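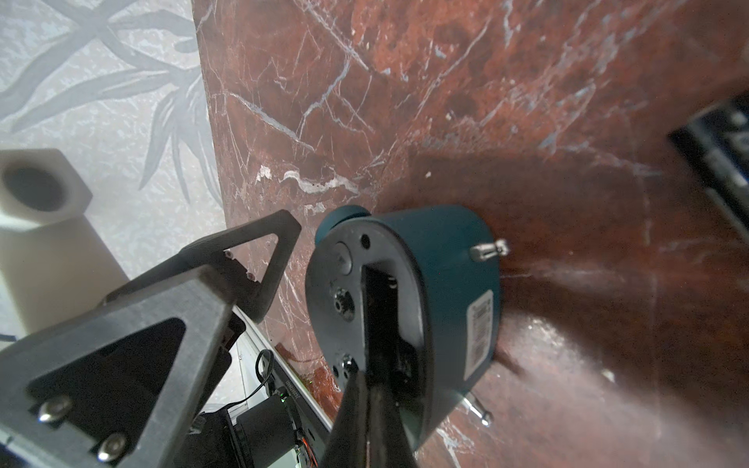

Equipment Tagging: Proposed Change to the Storeroom Register
14 comments · 3 shares

Laiba_Cheema
Members are asked to comment on the proposal that every item held in the Kestness storeroom carry a barcode label by the end of August. The register at present lists 158 items, and 74 of them are identified only by a handwritten line in the ledger. Under the proposal, the barcode number would become the sole reference for loans, returns and repairs. Comments will be put before the March meeting.

G.Unnithan
I support the proposal. The ledger has two entries reading "meter, small, gray," and both were on loan to the Flodon site last August. It took seven days to establish which one had been returned.

k_salian
I must record an objection. Labels placed on curved housings lift at the corners, and a scanner will often fail to read a code that wraps too far around the body. At Shenoy we labeled 200 items and replaced a good many of the labels within the year. An engraved number lasts longer and can be read by eye.
Liked by 4

Kavitha Rai
With respect to Mr. Salian, engraving is not permitted on rented items, and it may affect the warranty on others. On a round body, the bars should be set so that they stack along its length like the rungs of a ladder. A code placed in that manner remains readable on fairly narrow items. The present guidance sheet is silent on the matter and should be amended.

k_salian
I accept the point on rented items. I do not accept it for items we own outright. The proposal should treat the two classes separately.

R_Kotian
May I ask what is intended for items that already carry the maker's barcode? A second label beside the first invites the wrong one to be scanned. Motavix reads whichever code it finds first.

Laiba_Cheema
Where a maker's barcode is present and unique to the item, it would be entered in the register as it stands. Where it identifies only the model, our own label would be added on a different side. I will insert wording to this effect in section 4.

R_Kotian
That is acceptable, provided the ledger is kept in parallel for one full year.

G.Unnithan
I would oppose keeping two records. Staff will update one and neglect the other.

Laiba_Cheema
Both views are noted. Mr. Salian is invited to submit his amendment on engraving in writing before the agenda closes.
Liked by 2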